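2018-01-12

Bedroom, second day

Slept badly on the fold-out and got up before it was light. Coffee, toast, the last of the plum jam. Then straight into the bedroom to get the bed finished, which was supposed to be done yesterday and wasn't.

The green sheet is on. It's the sage one from Wurkberg, and it took three tries to get the corners to stay down because the mattress is thicker than the old one. I had it turned the wrong way twice. The long side and the short side look nearly the same on this mattress until you pull the last corner and it won't go. After that I smoothed it with my forearm from the middle out and left the rest. A few wrinkles don't bother me. It cost 34 and feels like it, but the color is good with the wall.

I've put off painting again. The measurement is still up there in small figures, 1.23, with the little arrows, and I don't want to lose it before the shelf is ordered. Skorkeo sells the plank in fixed widths and will cut one for an extra charge. I wrote to them last night and had no answer by noon.
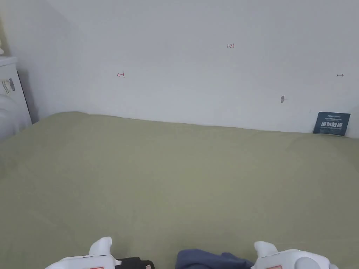 Will a 1.23 shelf fit over the bed without trimming?
A shelf cut to exactly 1.23 meters will be too tight if the wall is even slightly out of true. Order it 5 millimeters short and hide the gap with the end brackets.

I got that out of the Skorkeo leaflet, more or less, and copied it here so I'd stop looking for the leaflet. So the order should say 1.225. I'll change it when they write back.

Late morning was laundry. I had let it pile up since the move, and the chair in the hall was no longer a chair. I sorted on the bed, since there's no other flat place big enough. Towels at the foot, shirts and pants in the middle, socks by the pillow end. The towels went quickly. I fold them in thirds now because the closet shelf in this apartment is narrow, and in half they hang over.

Two towels went to the rag bag. One was the striped one from the lake, which I've had a long time, but it's gone thin in the center and doesn't dry anything.

Socks took longer than they should have. I ended up with 27 that had a partner and put the odd ones in a paper bag on the doorknob. Wait, that can't be right. 27 pairs, I mean. Most of them are the same gray kind, so I matched them by how worn the heels were and gave up being strict toward the end.

Lunch was soup standing up. The Enache delivery came while I was eating, two boxes left on the stairs, one of them not mine. I carried it down to the second floor. Mine was the drying rack and the hangers. The rack is fine. The hangers are wider than in the listing and catch on the closet door, so I'll use them on the hall rail and keep the old wire ones for inside.

The electric bill was in the mailbox too, 238, covering both the old place and this one. I put it on the fridge and felt better about not having turned the heat up. 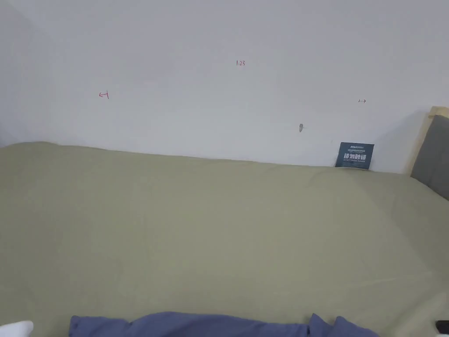

In the afternoon I made a list of what still has to happen in the bedroom before I can call it a room. Bedside lamp. A hook for the robe. Some kind of filler and a putty knife. Curtains, though the blinds do the job for now. I want the lamp first, because I've been reading by the hall light with the door open and my neck is stiff from lying on the wrong side.

I walked to the Vimach store for the filler and they had the big tub only. I don't need a big tub. The man at the counter said the small ones come in with the next order, and I said I'd wait. I bought a pencil and a roll of painter's tape so as not to leave with nothing. The sidewalk was icy on the shady side of the street and I came home the long way.

Back home by four. I did the rest of the clothes then. The light was going and I wanted the bed clear before supper. Shirts I fold the same way every time: buttons down, sleeves across the back, bottom third up, then over. Pants along the seam and in half twice. Anything twisted up gets shaken out first, or the creases set and I have to iron, and the ironing board is still behind the boxes in the kitchen. The heavier blue things are the slow ones. They come out of a pile in a knot and you have to find the ends before you can do anything with them.

I should have bought a second basket in August when they were on sale. I carry everything to the closet in my arms and drop a sock every trip. 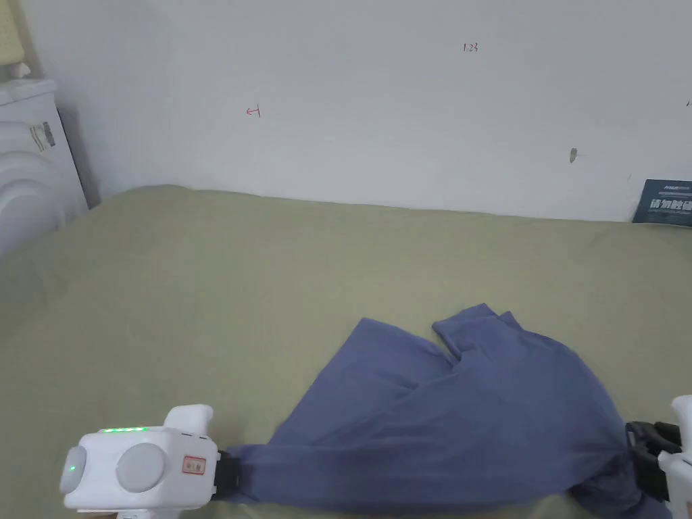 Evening

Rice and eggs. Washed the pan right away for once.

Skorkeo answered at seven. They can cut the plank to 1.225 but the white is out of stock, so it's birch or wait. I said birch. It will look a bit yellow next to the green and I can paint it later if I mind. They don't include brackets. I have a pair from the old kitchen that should hold, and I need to check the screws, which are in the coffee can with everything else.

Moved the last two boxes of books from the hall to under the window. The hall chair is a chair again. I sat in it to take my boots off.

Tomorrow: call about the internet, return one pack of hangers, look for the iron's cord. If the mailbox key turns up, put it on the ring with the others and not in a pocket.

Tired. Bed made, new sheet, going to try it.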